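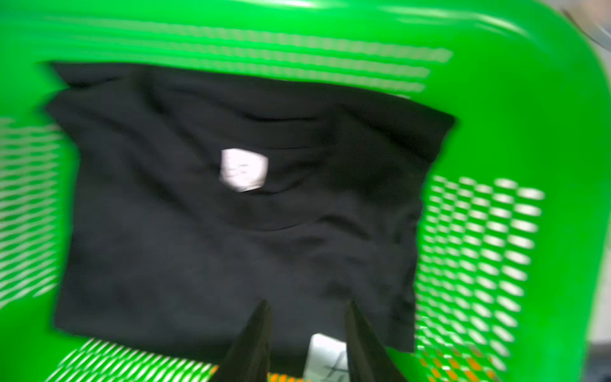 A black T-shirt in the bottom of a green laundry basket.

Drorken Heated Back Wrap: my review after a long, achy winter

Posted 12/05/2022

I have had a grumbly lower back since my second child was small, and anyone in the same boat will know how it goes. You have months of being perfectly fine, then you reach for a tin of tomatoes and spend the next week walking like a question mark. My last bad patch started in October, and after a fortnight of hot water bottles slipping down the back of the sofa I decided to treat myself to something better. A neighbour in Rardale swore by her heated wrap, so I went looking and ended up with the Drorken (I very nearly bought the Gokora, more on that further down).

I should say straight away that I'm not a nurse or a physio, just somebody with a sore back and a lot of opinions! If yours is new, or very bad, or you get numbness or tingling in your legs, please see somebody proper before you spend money on gadgets. I'd already been to my GP and been given a sheet of stretches, and she was quite happy for me to use gentle heat alongside them.

What you get

The box has the wrap itself, a mains lead with a little hand control, a drawstring bag and an instruction booklet in very small print. I paid 72 pounds for mine, which made me gulp a bit. The wrap goes round your middle like a wide, soft belt and fastens at the front with a hook and loop strip. There are 6 heat settings. I live on the third, and I've only been up to the top one once, for a minute or two, out of nosiness. Far too warm for me, though my husband thought it was lovely.

The lead is a generous length and reaches from the socket behind our telly to the far end of the sofa without any fuss. The hand control has big buttons with a proper click to them, so you can change the heat by feel while you're watching something. It also switches itself off after a while, and I was glad of that on the evening I nodded off halfway through a film.

How it feels

Really comforting, is the short answer. It warms up quickly and the heat is nice and even all the way across, where a hot water bottle always gave me one scorching patch and a lot of cold ones. I wear mine over a thin cotton T-shirt, as the booklet tells you to, and I settle down with it for twenty minutes or so before my stretches. I found those far easier to do once I was warmed through. On a stiff morning I'd put it on with my first cup of tea and be able to get my own socks on by the second!

Has it cured me? No, and I don't think any wrap could. My back still complains if I sit too long at the computer. But the bad days have been easier to get through, and I've been walking more, and I'd like to think the walking has done some good too.

The grumbles

The fastening strip is fierce. It has pulled threads on two jumpers and it will grab anything it meets in the cupboard, so do it up before you put it away. The cover comes off for washing on a cool cycle, but getting it back on again is like stuffing a duvet into a pillowcase, and I'd have paid a little extra for a spare. It's also tied to the mains, of course, so you can't potter about in it, and I am a terrible potterer.

Sizing is a touch mean as well. I'm a 16 and it fits me with a few inches of strap left, but a bigger person might struggle, and the only extension I could find was sold separately.

What about the Gokora?

I did try my sister's over a weekend. It runs on a battery, so you can wear it to the shops under your coat, and if you're out and about a lot that may well settle it for you. I thought the heat was weaker and the battery pack dug into my hip whenever I sat down. For evenings at home I'd still choose the Drorken.

I ordered mine through Abernathy, the mobility shop, and it came well packed and on the day they said. They were also very patient on the phone when I couldn't find the catch to unplug the hand control (it's underneath, press and pull).

Four stars from me, and it would be five with a kinder fastening.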